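4.2 Learning from the wrist view alone

We were keen to find out how far a policy could get with nothing but the wrist camera. Most of our earlier runs in Truveo used a fixed overhead view as well, and it was hard to say which of the two was doing the work. So for this part of the study we took the overhead view away, kept everything else as it was in Section 4.1, and trained again from scratch.

The task is simple to state. A handful of small coloured blocks and bars is dropped onto a plain table, the policy is given a colour and a rough shape in words, and it has to bring the gripper to that piece and close on it. The pieces are small compared with the gripper, and this makes the task much harder than it sounds! A finger that is a few millimetres off will nudge a neighbour, and in a tight group one nudge can move everything. Lighting, table shade and the starting pose of the arm change with every episode, and we render shadows in full (more on this below, as it was the part that surprised us most). 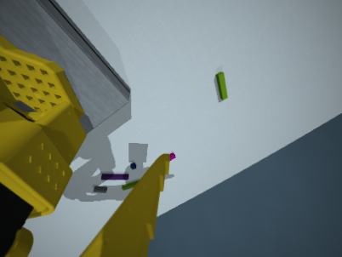

Valentin Fuchs
Section author, Zolum simulation group

Figure 3. Wrist view in Truveo with a group of small pieces near the finger and a lime-green block standing apart from them. The magenta cube is partly hidden by the fingertip.

Figure 3 shows why we like this view so much as a test. The robot takes up a good share of it, the cube is tiny, and there are two green pieces on the table, one larger and brighter than the other. An instruction that says only "green" is not enough, and the policy has to make use of the word "block" or "bar" as well. The robot's own shadow also lies over the area where the small pieces are grouped. A method that leans on plain colour matching has a hard time with this, as the same paint looks quite different in and out of the shade.

We compared two versions of the policy. The first, which we call Krajewska, sees one view at a time and picks the next move from that. The second, Vanance, is the same network with a short memory, so that it also receives the last 7 views. Both were trained on the same episodes and for the same number of steps, and neither was told where its own finger was in the picture.

The memory helped far more than we had hoped. Across all the test layouts, Vanance picked the right piece 22 percentage points more often than Krajewska, and most of that gain came from layouts where the finger hid part of the target late in the approach. Krajewska would often stop short or drift towards a neighbour once the target was covered. Vanance mostly carried on along its path, and we find it a real pleasure to watch the two side by side.

The shadow result was just as exciting. When we switched off the robot's shadow at test time, we expected both versions to do better. Both did slightly worse! Our best guess is that the policy had learned to read the shadow as a clue to height, with its edge closing in on the finger as the arm comes down. To check this, we shifted the shadow sideways by a small amount while leaving the arm where it was, and the final grasps became less steady in height but hardly changed in direction. We take this as fair support for the idea, although a proper test would need more than one light source.

Two weak points remain. Dark pieces lying in shade are still missed too often by both versions, and bars that touch the finger early in the approach tend to be pushed along before the gripper closes. We return to the second of these in Section 4.3, where the approach angle is allowed to vary.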